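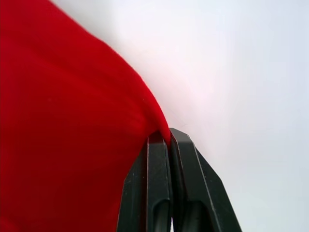 Wikau Fabric Shaver 20: Review After Two Winters

I bought the Wikau in January, after a red throw and two sweaters had reached the point where I was picking at them during phone calls. It cost $58 with shipping from Skendport. The cheaper shavers there were half that, and I had already worn one of those out.

What you get

The shaver, a charging cable, a spare blade and a small brush. There is no case. The instruction sheet is one page and covers everything except how to get the foil back on straight, and that took me three tries. Line up the notch with the charging port, then turn.

Performance

On wool it is very good. A sweater takes me 20 minutes, front, back and sleeves, at the lower of the two speeds. The higher speed is louder and I did not see a difference in the result.

Fleece is slower. The pills are softer and some get pushed flat before the blade reaches them, so you have to go over the same patch in two directions. Lay the piece on a hard table and pull it taut with your free hand. If you work on a bed or a couch cushion, the fabric sinks and the foil rides over it.

I would keep it off anything loosely knit. It caught a loop on a scarf my sister-in-law Mimoza Hodžić made, and she had to pull the thread through to the back with a crochet hook. The sheet does warn about this, in small type.

Battery and bin

A full charge does two sweaters and most of a blanket. The lint bin is too small. It fills before a single sleeve is done if the sleeve is bad, and once it is full the motor slows down and drops fuzz back on the cloth.

Compared with the Ernel

My old Ernel ran on two AA batteries and had a bigger bin. It also chewed a hole in a cardigan. The Wikau has a depth ring with three settings, and on the highest one I have not damaged anything woven.

Parts

Replacement blades are part number 3071. Lukoševičius, the sewing store near me, stocks them in packs of two. I changed mine once, after the first winter.

Rating

Four out of five. I took off one for the bin. Buy it if you have a lot of wool. For one fleece blanket, a cheap one will do.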